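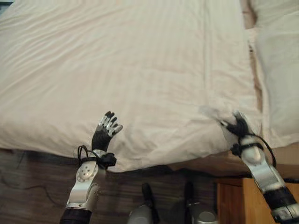

Bed-making trial, Vuvivwood guest room

Facilities > Meetings > Minutes
Wed 28 March – by Nana Sarpong
2 shares | 16 comments

1. Fola service, trial offer
Hurkar has offered the Fola bed-making service for 27 rooms at 1,392 a month. Support is included – spare hands are not. 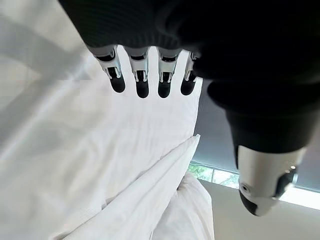
The price holds until June. Members asked for the spares cost in writing before any order is placed.

2. Room layout

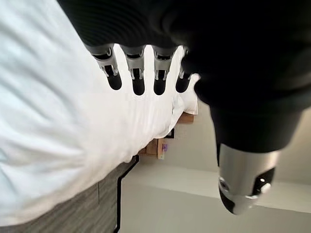 Appiah asked how much floor the robot needs on each side of the bed. Hurkar is to send a plan. Small things left on the nightstand, such as the item with the purple label, are outside the service and stay with housekeeping.

3. Actions
NS to chase the spares price. ML to list rooms with narrow access.

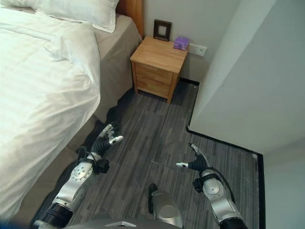

Mawar Lau
Rooms Manager

I will check door widths as well and bring the list to the next meeting.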